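Looking after a bare wood tabletop

Posted February 6, 2018

A light-colored wooden table shows everything. Tea, pencil, the bottom of a flowerpot, the ink off a shopping bag. Most of it comes off if you get to it the same day, and a good part of the rest comes off later with some patience. These tips are for tops finished with oil or wax, or not finished at all. If yours has a hard varnish, skip the sanding and the oil and stick to a damp cloth.

Everyday wiping

Use a cotton cloth wrung out hard. Add one drop of dish soap to a bowl of warm water, no more. Wipe with the grain, then go over it again with a dry cloth. Don't let water stand along the joints between the boards. Paper towels work but leave lint on an open grain.

Skip the spray polishes. They leave a film that the next coat of oil can't get through, and it takes mineral spirits to get it off again.

Glass rings

White rings are moisture in the wax. Lay a dry cotton dish towel over the ring and press with a warm iron, no steam, for 5 seconds at a time. Lift and look. Repeat until it fades. Dark rings have gone into the wood itself and need sanding, or in bad cases oxalic acid, which you should only use with gloves and the window open.

Pencil and crayon

A white eraser takes off most pencil. For crayon, scrape up what you can with the edge of an old plastic card, then rub with a little mineral spirits on a rag. Try it on the underside first.

If you use the table for work as well as meals, put something between the wood and anything with screws, metal feet or rubber pads. Rubber is the worst. Black rubber left on an oiled top over the summer can leave a mark that won't sand out. A piece of wool felt or an old placemat is enough.

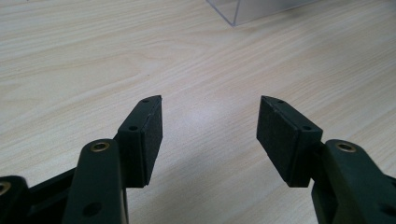
Noémie Maillard wrote in to say that felt has its own problem: grit works its way into it and then scratches like sandpaper every time the thing on top gets moved. She shakes hers out at the back door once a week and cuts new pieces every June. Cork held up longer for her, but it crumbled at the corners.

Fair point about the grit. Cork is fine too if you get the thicker sheet.

Scratches and dents

Light scratches across the grain can be rubbed down with 220 paper on a flat block. Feather out well past the scratch or you'll have a dish you can feel with your hand. For a dent, put a few drops of water in it, wait 12 minutes, then touch it with the iron through a damp cloth. The fibers swell back. It doesn't work where the wood is torn.

Oiling

Twice a year is plenty for a kitchen table. I have used Huline hard oil on ours for the last 8 years and Revero on the bench in the garage. Huline dries faster and smells less. Put on a thin coat with a rag, leave it 12 minutes, and wipe off everything that hasn't soaked in - a sticky table means too much oil was left on. Keep plates off it overnight.

Lay the oily rags flat outdoors to dry, or drop them in a can of water with a lid. Balled up in the trash they can heat up and catch fire.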